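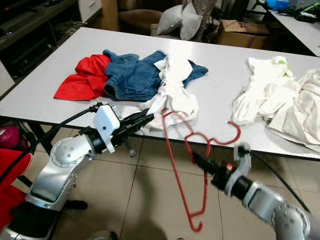 Clothes on a white table, with a blue denim jacket next to a red garment.

Unit 2: Card Games on Screen
Course notes, Anselmo Gallardo

Reading for this unit: the two script extracts in the April packet.

1. What the audience has to know
Most viewers can't follow a hand of blackjack at full speed. A script has to tell them what is at stake before the cards come out. Usually a minor character asks a simple question and gets a short answer. Keep it under 23 seconds of screen time.

2. Money
State the sum early and repeat it. In the Levchenko extract the hero sits down with $500 and needs $2,387 by morning. Every later scene is measured against those two numbers. Note how the odd figure sounds like a real debt.

3. Faces and cards
Card close-ups carry information. Faces carry tension. In the Drisovton extract the dealer's card is shown late, after two reaction shots. Mark where you would cut if the order were reversed.

4. The dealer
Often written as furniture. Give the dealer at least one line that affects the pace of the scene.

Exercise
Write a two-page casino scene with no card shown to the audience. Dialogue only where needed. Bring a printed copy, double spaced, due 22 June 2026.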